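Robot Learning / Course Texts

Chapter 7. Pushing on a Flat Board

A policy that pushes blocks must choose a contact point many times a second. Medaro, the method treated in this chapter, was trained on 300 demonstrations in which a person steered the arm by hand control - no grasping was allowed. Coelho tested it on requests such as "move the star next to the heart."

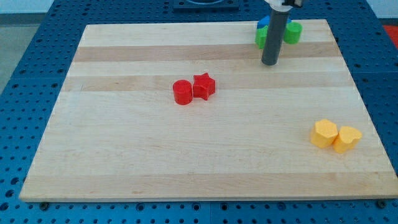 It completed 88 percent of them. Section 7.1 defines the state and the action, and 7.2 covers the loss.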